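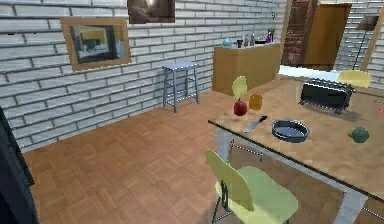

Step 1. Load the room and save it before you touch anything

This is for anyone doing the home arm build with us at Hillness -- get the sim kitchen working before you bolt the real arm to a bench. Open the Trivano project, load the dining room, hit save as. Do not work in the original. I lost a whole evening in March that way.

Step 2. Check the table

Click the tabletop and turn on collision. Drop the apple from a little height and let it settle. If it sinks in, the collision shape is missing -- rebuild and try agian.

Step 3. Fix the object weights

The defaults are way off. Toaster goes to 830 grams. Save after each one, undo is flaky.

Step 4. Shuffle the layout

Same table every run = arm learns nothing useful. Set the seed to 9, run the shuffle script, look at what you get. Fruit, toaster, mug, pan, knives should all land on the wood. Move the camera too while your at it.

Look for stacked stuff. The script drops things one after another and doesn't check for overlap unless you set spacing to 5 cm.
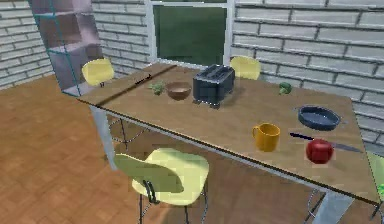 Apple sitting on the knife. Table and chairs OK, broccoli OK.

Step 5. Shelf see-through?

Graphics setting. Switch transparency to opaque in the Jurnia viewer, reload.

Step 6. Export

File, export, pick the Chauke format. Copy it to the shop computer and message Fahad Dogar for a slot on the real arm. Bring your own USB stick.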